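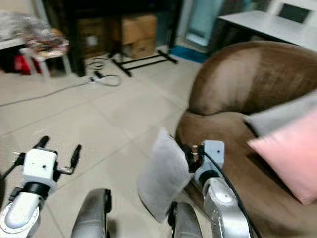 Sutano Lounge Reopens With Sofa, Cushions and a Rule About Cushions

The ground-floor lounge at the Sutano building opened again in September 2025 after a summer spent behind a locked door, and tenants who had grown used to sitting on the stairs may now sit on something brown.

The sofa is the main news. It is large and upholstered in a soft, velvety fabric, with arms thick enough to serve as a second row of seating, which they did on opening night. It replaces a wicker bench remembered chiefly for what it did to tights. The building's managers, Vishwakarma Property, bought it from the Vuvero showroom out on the ring road, and it came through the front door on the second attempt, after the door had been taken off.

Also new is a policy. A notice taped inside the entrance asks that cushions be put back on the sofa at the end of the evening. It goes on to say that the floor does not count as the sofa, and that neither does the laundry room. The notice is one page long and has been laminated.

The need for such a document will be clear to anyone who used the old lounge. Cushions bought for the bench in the spring of last year had all left the room by the following winter. One was recovered from the bicycle shed. Another spent several months propping open the fire door on the second floor, a job it did well and for which it was never thanked. The rest are presumed to be living quietly in apartments upstairs, and management has said it won't be knocking on doors.

The replacements come in light gray and pale pink. The choice of colors went to a vote of residents in June, held on a sheet of paper next to the mailboxes. Gray won with 11 votes. Pink came second with a respectable showing and was let in anyway, on the grounds that the brown would swallow everything else. A write-in campaign for mustard got 2 votes in what appeared to be the same handwriting.

Opinion on the pink has softened since. Several tenants who had called it a mistake in June have been found leaning on it. The gray is holding its own supporters, who point out that it goes with the floor, or at least doesn't argue with it.

The floor stays as it was. The large pale beige tiles were cleaned and regrouted over the summer, a job that was quoted at three days and took most of July. They look good. They are also as cold as they ever were, and a request for a rug has been noted, in the sense that somebody wrote it on the notice with a ballpoint pen and was then unable to, because of the lamination, and so wrote it on the wall.

The dark wooden shelving has been kept too. It came with the building and is believed to be too heavy to have been brought in by any route now available. Residents are invited to leave books on it. They are asked not to leave anything that could be described as "still good," a phrase that in past years has covered a fondue set, a single ski and a box of somebody's tax returns.

Tidying will now happen on a schedule. Each evening, cushions are to be picked up off the tiles, given a shake and set back against the arms and backrest, with the pink ones in front so people can see that they exist. The throw that came with the sofa may be folded or draped. An early draft of the notice insisted on folding, and tempers ran high enough over it that the final version leaves the matter to conscience.

There was some debate about the correct way to plump. One school holds that a cushion should be taken by its corners and shaken until it forgets the day. The other prefers a firm chop to the top edge, leaving a dent of the kind seen in hotel lobbies. The notice takes no side. A third party on the opening night maintained that a cushion left alone for an hour will sort itself out, and went home early.

Cables remain an open item. The lounge has fewer outlets than it has people wanting to charge something, and leads do tend to wander across the tiles and collect in a tangle toward the back of the room. Trirkau Electric has been asked to price a set of extra sockets along the wall. Until then, users are requested to coil what they plug in and to look where they are walking, particularly with soup.

The whole refit, including the sofa, the grout and the rehanging of the front door, was paid for out of the building fund. Management gives the cost of the cushions alone as around $80, a figure that drew a murmur at the opening until someone asked what the last lot had cost, and the answer was $83.

Attendance on the first night was good. Most people stood, as most people do in a room with one sofa, and those who had got to it first showed no sign of giving it up. By the end of the evening one gray cushion had already been reported missing. It was found under its owner of the moment, who had fallen asleep on it and was left where he was until closing.

The lounge is open daily from eight in the morning until ten at night. Shoes are allowed on the floor. Suggestions about the rug should go in the box by the mailboxes and not on the wall, which is being repainted.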